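Eylül Saraç
A small thread about my table by the white wall, because three people asked me how I keep it tidy now. The short answer is that I do not keep many things on it.

When we moved to Mapplebeck in March, this table was where everything landed. Keys, mail, screws from the shelves, bread. My brother Cengiz called it the airport.

I tried drawers first. It did not work for me. If a thing is in a drawer, I forget that I own it and I buy it again. In this way I became the owner of 14 rolls of tape.

So I made a rule. A thing may live on the table only if it has a container, or if I use it every day. All the rest must find another home before I go to bed.

The wicker basket is for the things that have no shape: cables, gloves, the cloth for my glasses. It stands at the back, near the wall. I empty it completely two times in a month and I am always a little ashamed. 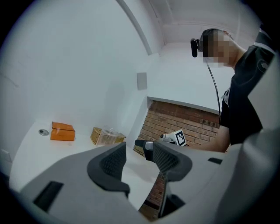

The clear container with the lid is for small things. I like that I can see inside without opening it. Before, I had a metal tin from my aunt, very pretty, but I opened it ten times a day to look for one button.

The cardboard box is only for things that must leave the house. Returns, a book for Ildikó, a lamp part for my neighbor. When it is full, I go out with it the same evening. It is not allowed to become storage!

Somebody asked if the white surface gets dirty. Yes, very quickly, and I am thankful for it. On my old brown table in Flovcombe I did not see the crumbs for days.

Another question was about the brick. It was like this when we came. Erhan wanted to paint it white also, and I said please no, we have enough white. I brush the dust from it with a dry paintbrush.

What I did not solve yet is paper. Letters, receipts, the school forms. For now they go in a folder in the kitchen and I do not look at the folder.

If you have a good system for paper, please write it to me. Nurhan already told me to scan everything. I have 400 scans and I cannot find one of them.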